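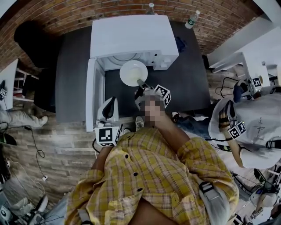
# Plates in a shared office microwave: size, turntable and cleaning

Posted by **Carhuamaca** in Kitchens and Break Rooms

Our department has one small microwave for the use of all staff on the floor. It has a glass turntable and a single dial. Several employees have asked that we supply plates, as the ones brought from home vary considerably in size, and the larger ones catch on the walls and stop turning. I have been asked to write a short notice on the matter and would appreciate guidance on two points. First, how much clearance should be left between the plate and the walls? Second, is it acceptable to place a wide-rimmed plate directly on the turntable, or should a stand be used?

**Nilton**

A plate should be no wider than the turntable itself. Where the rim does extend past the glass, it must still clear the walls and the door through a full turn. I recommend testing one plate empty, by hand, before any are ordered: set it in the center and rotate the turntable slowly through a complete circle with the power off.

No stand is required. A plate marked as microwave-safe may be set directly on the glass. Plates with metallic trim should be excluded, and your notice should state this plainly.

The following wording has served in our building, where 186 people share the kitchens:

- Center the plate on the turntable before closing the door.
- Cover food that may spatter.
- Wipe the interior after use.
- Return the dial to zero if food is removed early.

Our own order was for 100 plain white plates - more than we needed, but replacements have been simple.

**Skimik**

Measure the turntable. Ours was smaller than the manual said.

**Mundum**

I agree with the first reply, with one addition. The roller ring under the glass should be lifted out and washed regularly. Crumbs collect beneath it, and a turntable that sticks is often blamed on the plate. We clean ours at 6 each evening - the kitchen is quiet at that hour - and complaints have been few.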